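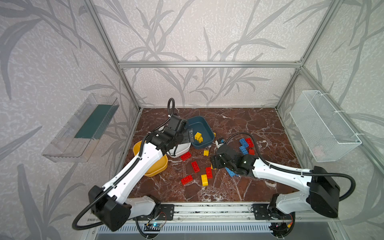

灰底叶纹的墙，深红褐色带白纹的地面。

周一下午去看了Hurkbridge的编织展，回来把笔记整理成一串，慢慢发。没有剧透问题，展览会开到六月。

展名叫《经线》，由Gounder工作室和Hurkbridge的展览部一起做。一共7个展厅，按织布的工序排：整经、穿综、打纬、下机、整理，前面加一个纱线厅，最后加一个修补厅。

我去了两次。第一次没带笔，很多展签没来得及记，第二次补的。以下内容以第二次为准。

纱线厅最小，进门就是。墙上挂了一排线绞，亚麻、羊毛、生丝都有，展签上只写产地和支数，没写颜色名。我觉得这样挺好，线的颜色本来就随光线变，写了反而会盯着字看。

这个厅可以上手摸，旁边有一个木盒子放样线。生丝那一束已经被摸得起毛了，工作人员说会定期换。想摸的话建议早点去，开门后那一个小时人少。

整经厅是全展里我停得最久的地方。中间一件作品叫《Skanex》，从天花板垂下1,000根经线，全部是未漂白的亚麻，下端各坠一个小陶坠。没有纬线，也就是说它还不算一块布。

展签把这件作品解释为“布之前的布”。我自己的理解更简单：平时看布看到的是面，经线一根一根拆开挂起来，看到的是间距。站在正面，线几乎连成一片；往旁边挪两步，后面的墙就露出来了。

有人走过的时候会带起一点风，陶坠互相碰，声音很轻。厅里没有背景音乐，应该是特意留出来的。小朋友跑过去的时候声音会大一些，大人一般会去拦，工作人员倒没说什么。

回答一下刚才评论里的问题：可以拍照，不能开闪光灯，不能用三脚架。《Skanex》周围地上有一圈细线，不要跨过去。

穿综厅比较偏技术。放了两台旧织机，一台踏板的，一台提花的，都不运行。旁边的屏幕循环放穿综的过程，只拍手，没有解说。片子不短，有凳子，可以坐着看完。

对织布完全没有概念的朋友，我建议先看这个片子再回头看《Skanex》。展览动线把它们的顺序反过来了，我不太认同，不过走回去也就几步路。

打纬厅挂的是成品，按组织结构分：平纹、斜纹、缎纹、双层。双层组织那几块值得细看，它是两层布在同一台机器上同时织出来的，中间可以分开，也可以在某些位置互换，于是正面的图案到了反面颜色刚好颠倒。

展方把其中一块剪开了一个角，让你看到中间是空的。展签没说是谁决定剪的。我看到的时候有点心疼，但确实比示意图清楚得多。

灯光问题：打纬厅偏暗，深色的几块基本看不清纹路。我问了，说是因为里面有老布料，照度有上限。可以理解，但新织的作品也放在同样的光下，我觉得可以分开处理。
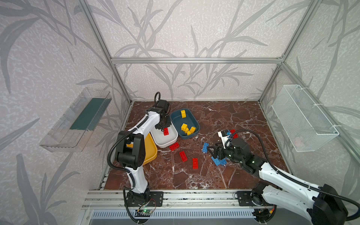
白碗和红砖。

继续。下机厅只有一件作品，名字叫《Sonholm长布》，900厘米长，铺在一张很长的台子上，从头到尾是同一个人在同一台织机上织的。

Sonholm是一个海边的镇子，作品是在那里驻地期间完成的。作者给自己定的规则很少：每天织一段，颜色按当天早上看到的海面来选，第二天不能改前一天的。

所以这块布可以当日记看。前面一大截都是灰，灰里再分冷暖；中间突然出现一小段很亮的绿，只有手掌那么宽；后面又回到灰，但是和前面的灰不一样，密度也紧了。

密度变化展签里有提到，说作者的手越来越熟，打纬的力气也变了，布边因此往里收了一点。我蹲下来看了看布边，确实不直。换作商品大概算次品，放在这里就是过程的一部分。

建议从窄门那一头开始看，顺着台子走。很多人是从中间插进去的，那样只会看到一段绿，觉得这块布是绿的。

整理厅讲的是下机之后的事：水洗、缩绒、拉幅、修毛。这个厅文字最多，图表也多，看起来有点累。如果时间不够，我会跳过墙上的长文，只看那组对照布样：同一块羊毛布，处理前和处理后并排放着，手感差别很大，也允许摸。

对照布样旁边的说明有一处错误，缩水率的横纵标签写反了。我写在留言本上了，第二次去的时候还没改。不影响看展，做功课的同学引用时注意一下。

修补厅是最后一个，也是我原本最没有期待的。里面是各种补过的东西：袜子、麻袋、桌布、一件工作服。补法有的讲究，有的就是随便缝两针。没有一件是艺术家做的，全部是征集来的日用品。

把这些放在收尾，整个展览就落回到生活里了。前面看了那么多经纬组织，到这里再看一只补过的袜跟，会自然地去看那几针是怎么仿着原来的结构走的。这个安排我很喜欢。

工作服那件，肘部前后补了好几层，最里面的一层已经看不出原来的颜色。展签写的是“补丁，棉，年代不详”。

说几个缺点。一，展签字太小，而且贴得低，弯腰看久了腰疼。二，英文和中文的术语对不上，同一个词在不同展厅译法不同，“综”和“综片”混用。三，出口的商店卖的围巾和展览没什么关系。

图录我买了。印刷不错，布面装帧，《Skanex》有一张折页，展开以后能看到全部经线的排列图。文章部分参差不齐，Gounder工作室自己写的那篇最实在，讲他们怎么解决陶坠重量不一的问题，没有什么大词。

顺便记一下那个问题的答案，觉得有意思：陶坠烧出来轻重不齐，线的张力就不一样，他们最后没有重烧，把重的挂在外圈，轻的挂在中间。所以中间的线晃得更厉害一点。看的时候可以留意。

交通：Hurkbridge门口的公交站在施工，要在前一站下车，沿河走过去。存包处免费，大包必须存。咖啡角下午四点半就收了，想喝东西的早点去。

全部看下来，慢的话要一个下午。只想看重点就是《Skanex》、双层组织、《Sonholm长布》、修补厅，其他的路过也行。

有人问有没有工作坊。有，周末办，教用小框织一块杯垫，要提前预约。我没参加，没法评价。

补一条：刚翻图录发现，《Sonholm长布》里那段绿，作者在后记里写那天是大雾，什么海面都没看见，颜色是凭前一晚的印象选的。我下次去再看一遍那一段。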